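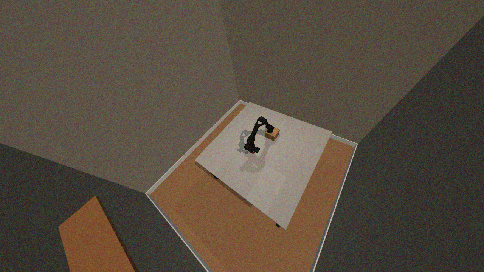 Jan 11, 2024

Trusell, the small outfit behind the rather lovely seaside ghost story Gilbert, has announced that its next film will be a thriller called Resar, and those of us who have been waiting patiently since the last one are very pleased to hear it. The story follows a night-shift technician who takes a job at a remote testing station, settles in with her flask and her paperbacks, and slowly begins to suspect that somebody has been rewriting her reports before they reach head office. Much of it takes place in a single plain grey room, and it is surprising how uneasy a place like that can feel when one woman has to spend the whole winter in it.

The company says the shoot lasted 41 days and wrapped in October, most of it in a disused grain store that was bitterly cold from the first morning to the last (the cast were apparently allowed woolly hats between takes, and a good many of them kept the hats afterwards). The finished cut runs to 149 minutes, which will make some people shuffle in their seats, I know, but Gilbert was hardly a short film either and I don't remember wanting it to hurry up. If anything, the slow middle stretch in the lighthouse was the best part of it.

Warnex will be handling the release, starting with 34 cinemas in the spring and adding more if the first fortnight goes well. Smaller independent houses are being offered it from the opening day, so it's well worth having a word with your local if you'd like to see it there – they do listen, especially at this time of year when it's quiet! A trailer is promised before the end of next month, and the poster should turn up a little sooner.

There is no certificate yet, though the company expects a 15, mainly for a long and frightening sequence on the station stairs. The music is for strings and one very old harmonium, and a recording of it will be sold separately once the film is out.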